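Lantern week is back in Guvbridge, and I've been grinning since August started! The whole town shuts down for it — shops, the bank, even the bakery on Barreto Street — and this year 31 neighborhoods are sending a float down to the river.

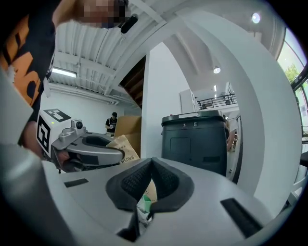 So when should you get there if you want a decent spot? Come by 4 p.m. and head for the Galtunon side of the bridge, where the drums start up first.

My favorite part is still the late parade, when 200 dancers come through in feathered capes and the brass band tries to keep up with them (it never quite does). Gonçalo Amaral is leading the band again after two years away, and he told me he's written a new march for the finish.
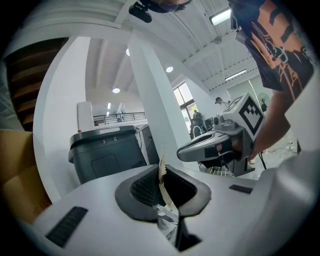 Getting in and out

Parking at the Predusier lot is free, but there are only 800 spaces and they go fast. I'd take the shuttle from the train station, which runs until midnight, and bring cash for the fried dough stands
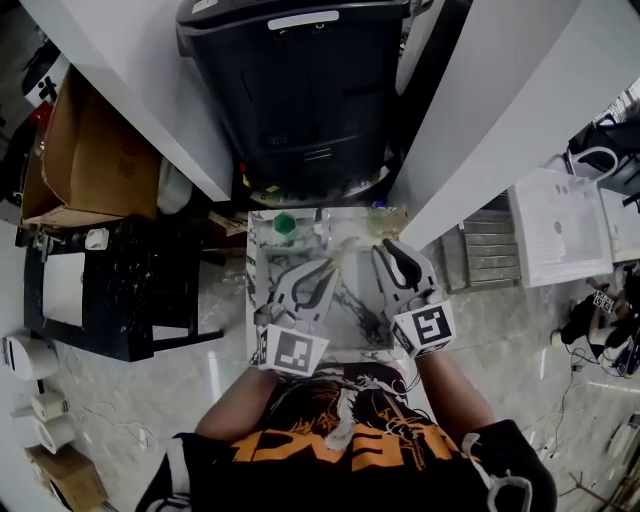
and a sweater too, because it gets chilly by the water once the sun goes down. The floats stay lit on the bank until morning.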